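wemwood_k
Reran the Stullell grasp baseline with hand-held gripper demos only, no teleop. 261 of 445 pick attempts held through the lift. Glue sticks were the easiest class.

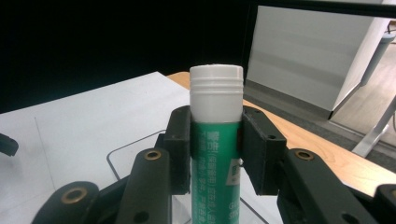
Policy is the same one from April, trained on 3,000 demos.

antoniuk
59% with no teleop is fine, but you can't credit the demos. Did you change the pads?

wemwood_k
No, same pads. 3 seeds, pooled.

sakot88
Pooling hides a bad seed. Post them separately.

antoniuk
Agree with that part. Still want the per-class table.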